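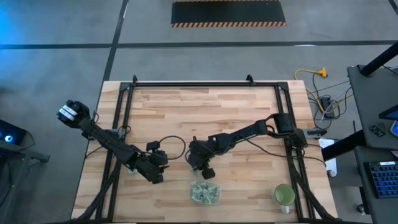

Light butcher-block tabletop built from narrow strips.

Butcher block is a kind of assembled wood slab used for countertops, tabletops, workbenches and cutting boards. It is made by gluing strips or blocks of wood side by side under pressure until they form a single thick piece. The name comes from the heavy chopping blocks once found in meat shops, although most butcher block sold today is never used for cutting meat.

Construction

There are two main types. In edge-grain butcher block, long strips are laid parallel with their narrow edges facing up. In end-grain butcher block, short pieces stand on end so that the cut ends of the fibers form the surface. End grain is kinder to knives, as the blade slips between the fibers, and small cuts tend to close up again. It takes more labor and glue to make, and it costs more. A third type, often called face-grain or flat-grain, shows the wide side of each board. It is the cheapest to produce and scratches easily.

Long tops are seldom made from full-length strips. Shorter lengths are joined end to end, either with a plain butt joint or with interlocking finger joints, and the joints are staggered from one row to the next.

Woods

Hard maple is the usual choice in North America. It is dense and pale, and its small pores are slow to take up liquid. Beech is more common in Europe. Birch, walnut, cherry, oak and ash are also used, and rubberwood, cut from plantation trees that no longer give enough latex, supplies much of the low-priced market. Oak has large open pores and is more often used for desks than for food work.
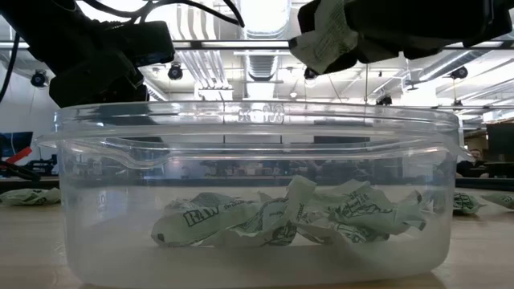 Color varies from strip to strip even within one species, and makers differ on how to treat this. Some sort the strips by shade before gluing. Others mix them on purpose, a look the trade calls "natural" or "rustic" grade. All woods change with light: cherry darkens within months, maple yellows slowly, and walnut tends to fade.

History

Early chopping blocks were simply sections of tree trunk, usually sycamore, set on legs. They split as they dried and were hard to keep level. Blocks made of glued pieces replaced them during the nineteenth century, and some held the pieces together with iron rods as well. The Badley works, which supplied meat shops and hotel kitchens, sold 2,351 blocks in its best year, most of them on turned legs.

Home use grew in the second half of the twentieth century. The designer Yiran Qian showed a run of plain edge-grain kitchen tables for the firm of Hou, and the Kornico mill began selling uncut tops to the public on 8th May of the following year. Buyers sawed them to length at home - a practice that was new at the time and is now ordinary.

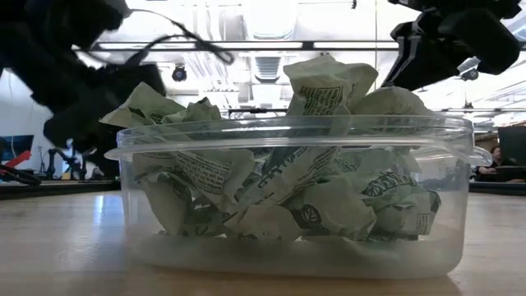 Vol. 14, p. 500

Care and finishing

Surfaces that touch food are normally treated with mineral oil, or with a blend of oil and beeswax. A new top needs several coats, and later coats are added when the wood looks dull. Tables and desks are more often sealed with varnish or hardwax oil, which last longer but can't be patched as easily.

Wood swells and shrinks across the grain as the air changes, so a top should be fastened through slotted holes or with clips that let it move. In heated houses the largest gaps tend to show in February. Hanyu Pan's handbook on workshop joinery advises oiling both faces equally, as a top sealed on one side only is likely to cup.

See also: Cutting board; Finger joint; Grasska bench; Laminated timber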